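Caltton to Start Food Scrap Pickup in June

Households in Caltton will be able to put food scraps out for separate collection beginning in June, under a trial the town council approved at its last meeting. The trial will run for a year and will cover 503 homes in the Batenura neighborhood, on the east side of the river.

Each home in the trial area will receive a lidded kitchen container and a larger outdoor bin with a locking handle. Residents fill the kitchen container during the week, empty it into the outdoor bin, and set the bin at the curb by 7 a.m. on their regular trash day. There is no charge for the containers or for the pickup while the trial lasts.

Accepted items include fruit and vegetable peelings, coffee grounds and paper filters, tea leaves, eggshells, bread, rice, pasta, meat, fish and small bones. Paper towels and napkins may go in if they have been used only for food. Plastic bags, produce stickers, rubber bands, diapers, pet waste and cooking oil are not accepted. Yard trimmings will still be picked up separately in brown paper sacks, in spring and fall.

The material will be taken to the Nostden composting yard, on the county road north of town. The yard already handles leaves and brush from Caltton and two neighboring towns, and it received a state permit last winter to take food waste as well. Finished compost will be offered free to residents of the trial area, with a limit of 2 buckets per household each spring. Other Caltton residents may buy it at the yard gate.

Residents who already own a kitchen bin with a lid may keep using it and decline the town's container. The public works department asks that any bin used indoors be easy to rinse and small enough to be emptied every few days. Compostable liners are allowed, as are paper bags and newspaper.

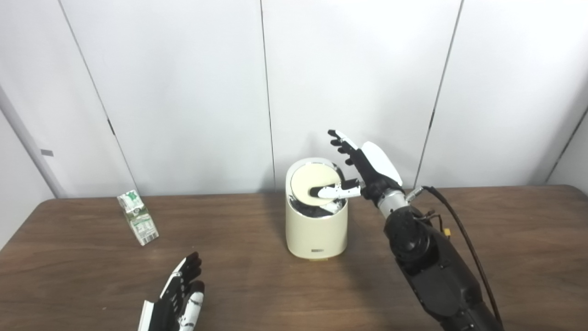 Several people who spoke at the council meeting said that smell was their main concern, and one Batenura resident asked whether scraps could be collected twice a week in July and August, when a bin left in the sun would be hard to live with. The department replied that its trucks and crews could not cover a second weekly run this year. It suggested freezing meat and fish scraps until the night before pickup and sprinkling baking soda in the bottom of the outdoor bin.

Raccoons were also discussed. The outdoor bins have a handle that locks the lid when it is swung forward, and the department said residents should check that it clicks shut. Bins that are damaged will be replaced once at no cost. A second replacement will cost $20.

Hauling will be done by Navarro, the company that holds the town's trash contract. The contract was amended to add the new route and does not change the price paid by homes outside the trial area. Navarro will use one truck with a sealed body, and will weigh each load when it arrives at the yard. The weights will be reported to the council every three months.

The town has set a goal of keeping 600 pounds of food scraps a week out of the landfill by the end of the first summer. Landfill fees have gone up in each of the past four years and are now one of the larger items in the public works budget. If the trial meets its goal, the council will consider extending pickup to the rest of Caltton the following year. A monthly fee would probably be needed at that point, but no amount has been proposed.

Apartment buildings are not part of the trial. The department said it had looked at shared bins for the buildings on the west side but had not found a place for them that left enough room for parking and snow removal. People living in apartments can bring scraps to the drop-off bins behind the fire station, which are open from 8 a.m. to 6 p.m.

Containers will be delivered to porches in the Batenura neighborhood during the last two weeks of May. A printed sheet listing accepted items will be inside each one, in English and Spanish. Residents who do not want to take part can leave a note on the door or call the public works office before deliveries start. Those who opt out may join later, as long as containers remain in stock.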